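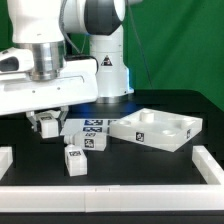
LOCAL POLITICS

24/02/2021

I spent last night watching the Irnel town council take questions from residents, and I have to say it was the liveliest two hours of local government I've sat through in a long time. (I did it from my couch, with soup, so maybe my standards were low.)

The council holds one of these open sessions every winter, usually in December, but this one got pushed back twice while they sorted out how to run it online. More than 200 people logged in. For a town where a zoning hearing normally draws a handful of retirees and me, that's huge!

Coming right after the budget vote, nearly every question went back to the budget. The first caller wanted to know why the bus line out to Clirance is losing its evening runs when the road fund is going up. The council president said ridership after 7 p.m. had dropped too far to keep paying for it, and the caller came right back and asked how anyone was supposed to ride a bus that already skipped half its stops. I don't think she got much of an answer. The president promised to send her the stop-by-stop figures, and I'd like to see those myself. 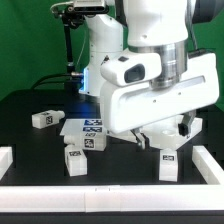 After that it was the Chiriac Street bridge for what felt like forever. If you've driven through the south side lately you know the thing is down to one lane, and it's been that way since before the election. The public works director said the repair bids came in 12 percent over the estimate, so the council has to either find the money or send the job out again. Two members said flat out they'd vote to rebid. One said she'd rather pay up now and be done with it, and I'm with her on that — I'm tired of sitting at that light.

The sharpest exchange was over Falmouth-style ward maps, as one caller put it, meaning the idea of splitting the at-large seats into districts. People in the Faltum neighborhood have been asking for this for years, and they've got a point, seeing as no one from Faltum sits on the council right now. The president said she was open to putting it on the ballot. A member from the other side of the aisle said he'd heard that same line at the last session and wanted a date. He didn't get one, but she did agree to put it on the agenda for the next work session, and that's further than it's gotten before.

In all, they took 23 questions. A few were softballs (thank you for plowing my street, that kind of thing) and one guy just wanted to complain about leaf pickup, which, fair enough. Still, members from both parties stayed on to the end and mostly answered what they were asked, even when somebody's dog was going nuts in the background.

The recording should be up on the town website by the end of the week. The vote on the bridge bids comes first at the next regular meeting, and you have to sign up by noon that day if you want to speak.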